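Ticket 206: Table paper lifting and wrinkling, cubes not sitting flat
Location: Gornska room, long table
Opened by: Rizwan Afridi
Assigned to: Şükran Kaplan
Priority: Normal
Status: Closed

Rizwan Afridi, 9:05
The brown paper on the long table has developed ridges running front to back. The worst one is left of center, a hand's width from the front edge. Small wooden cubes placed on it rock when touched. Two of them turned a few degrees with nothing near them when I closed the door. The paper was replaced last Sunday from the Pluston roll and was smooth when I left it.

Expected: paper lies flat, cubes stay where they are put.
Observed: ridges, rocking, cubes turning.

I have tried pulling the paper toward the front edge and re-taping. The ridge moved to the right and came back.

Şükran Kaplan, 9:40
Please confirm the following.
Which roll, and which width.
Which tape, and whether it runs the full length of the edge or in pieces.
Whether the old paper was taken off or covered.
Whether the window was open overnight.

Rizwan Afridi, 10:12
Roll is the Pluston 48 inch. Tape is the Jino paper tape, in pieces, at the corners and at the middle of each long side. Old paper was left on and the new sheet went over it. Window was open a crack.

Şükran Kaplan, 10:30
Two layers is the first thing to fix. The lower sheet has its own creases and the upper one takes their shape. It also traps grit. Lift one corner and run a hand over the lower sheet before doing anything else, and report what you find.

Rizwan Afridi, 11:15
Lower sheet has an old fold line that matches the left ridge. There is also a lump of dried tape under it near the back. The right ridge does not match anything underneath.

Şükran Kaplan, 11:22
Then there are two causes. The fold line and the tape lump account for the left side. The right ridge is probably the paper taking up moisture overnight while it was held at the corners. It grows across the roll width and has nowhere to go, so it buckles between the tape pieces.

Steps:
1. Take off both sheets. Do not reuse the top one.
2. Scrape the tape residue with the plastic scraper from the second drawer. The metal one has a nick in it and leaves a burr on the tabletop.
3. Wipe down with a barely damp cloth and let the table dry fully.
4. Cut the new sheet and leave it unrolled in the room, print side down, before taping. Overnight is best.
5. Tape the back edge first, full length. Smooth toward the front with the flat of a forearm. Tape the front edge, then the sides.
6. Window closed.

Rizwan Afridi, 11:50
There is no print on this roll. Which side goes down?

Şükran Kaplan, 11:58
The side that was on the inside of the roll. The curl then presses the edges onto the table. Sorry, I was thinking of the Bugti paper, which has a faint stripe on the back.

Rizwan Afridi, 16:20
Both sheets off. The residue was worse than expected, mostly along the back edge, two old layers of tape on top of each other. Table wiped and dry. New sheet cut to 116 inches and laid out flat with books on the corners. Leaving it until tomorrow.

Rizwan Afridi, next day, 8:35
Sheet had relaxed overnight, very little curl left at the ends. Taped in the order given. One bubble at the right side, which went when I lifted the side tape and smoothed again. No ridges on a sideways look with a flashlight held low.

Şükran Kaplan, 8:50
Good. Before closing, please do the cube check, as follows. Put a cube at each corner of the working area and one in the middle. Press lightly on each top edge in turn. Any click or rocking means something is under the paper, or the cube itself is not square. If one rocks, swap it with a cube that doesn't and press again. If the rocking follows the cube, it is the cube.

Rizwan Afridi, 9:25
Four are fine. The red one rocks in every position, so it is the cube. There is a bead of paint on one face, close to a corner. On the old paper I would have put that down to the ridge.

Şükran Kaplan, 9:31
Take the bead down with fine sandpaper on a flat block. Move the cube, keep the paper still, and check after every few strokes. Do not use the edge of the scraper on it. If the face goes noticeably pale, leave it and take a spare from the tin.

Rizwan Afridi, 10:10
Sanded. No rocking. There is a slightly dull patch but the color is intact. All five are back out on the table, spread around in no special order.
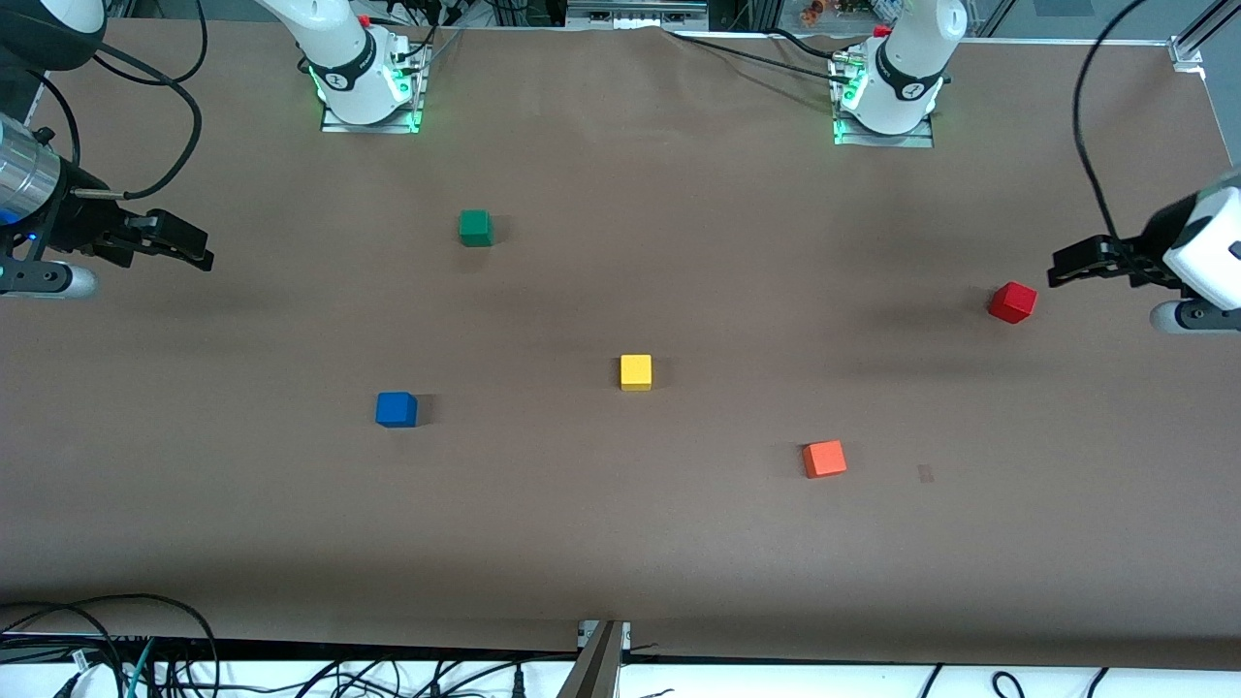 I went over the surface again at noon with the flashlight and found no change. The tape at the front edge had let go in one spot, the length of a finger, so I pressed it back and put a second strip over it. Window has stayed closed.

Şükran Kaplan, 12:20
A second strip is acceptable at the front. At the back please don't double it – that is how the residue built up last time. If the back edge lifts, take the strip off and lay a new one.

Is the Jino tape the new box or the old one?

Rizwan Afridi, 12:26
Old box. The outer turns on the roll are dusty along the sides.

Şükran Kaplan, 12:33
Throw out the first turn or two of each roll until the sides look clean. The new box is on the shelf with the paper, 16 rolls, unopened. Finish the old one first unless it lets go again.

Rizwan Afridi, 15:45
No further lifting. Cubes pressed once more, all stable. Nothing else to report from my side.

Şükran Kaplan, 15:58
Closing.

Cause: new paper laid over old, with a fold line and tape residue beneath; sheet taped in pieces before it had settled to the room; paint bead on the red cube.
Fix: single sheet, relaxed overnight, taped full length on all sides; residue removed; bead sanded down.
Follow-up: the paper change note in the Gornska binder still says "cover existing sheet if clean". I will strike that line and add the overnight step. The nicked metal scraper should come out of the drawer. Rizwan, please put it in the repair bin when you are next in there.

Rizwan Afridi, 16:04
Done, it's in the bin.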